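Gripper trials at the Bunard workshop
Posted by Benedita Simões, Nov 19, 2018

We spent part of the autumn trying out fingers and wrist cameras for the small arm at Bunard. The arm itself stayed the same all the way through, and so did the controller, a Cluline unit we have had since April. Only the fingers, the camera bracket and the closing force were changed between trials.

Three sets of fingers were tried. The first came with the arm. The second was the Aravena pair, with soft pads. The third was a narrow pair we drew up ourselves and called Lulunano, after the folder the drawings were saved in.

We made 51 attempts with each set, using the same box of household odds and ends: wooden spoons, egg cups, a soap dish, small racks, a sponge. A lift was scored only if the object stayed up while the arm moved to the other side of the table and stopped.

Stock fingers
Good on anything with flat sides. The egg cups were the weak point, and we lost more of them at the turn than at the lift. The stock set managed 29 out of 51, and we used that as the mark for the other two.

Aravena pads
Easier on the soap dish and much better on the sponge. The pads pick up fluff from the table and need wiping every morning. One pad came unglued and we had to start that batch again. Changing a pad takes 2 screws and a fair amount of patience.

Narrow fingers, wrist camera

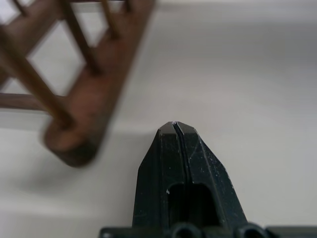

The wrist camera sits low on its bracket, and the main thing we wanted from it was a clear view of the fingertips at all times. With the bracket further back we kept losing them behind the mount. Blur is the price of moving the arm quickly: the tip of the black fingers stays readable while the rails and dowels of the wooden piece smear, and it is hard to say from a picture like that where an edge begins. For the later trials we slowed the last part of the approach and left the rest of the path alone.

Camera settings
We shortened the exposure twice. The first change helped, the second made the pictures too dark in the evening, so we went back one step. A second lamp is on order.

Next round
Same box of objects, same scoring, with the Aravena pads on a stiffer backing. The full score sheets are kept at the workshop and can be sent on request.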